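I've been arguing with Saranya Reddy about sample counts again. She wants 1465 runs of the toggle clamp task before we train anything. I'd stop at 485 and spend the rest of October looking at what we've got, because I think most of us collect first and look later (me included!).
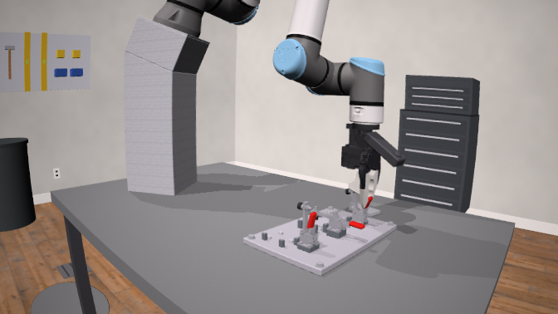
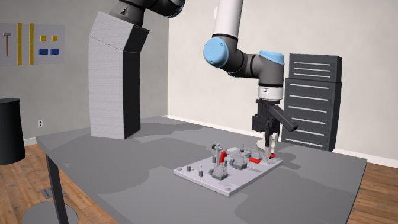
Simulated clamps, three to a plate.

My gripe is with sameness. You can script a simulator to spit out runs overnight, and if every one comes down on the handle from the same side, you've really got one example with a lot of copies. I'd take 30 awkward ones, with fumbles left in and the arm coming in from a daft angle, over a whole folder of tidy ones. Saranya says the fumbles teach bad habits. Maybe, but a learner that has never seen a near miss has no idea how to get out of one, and I'd like to see Drusgate's next set keep them in.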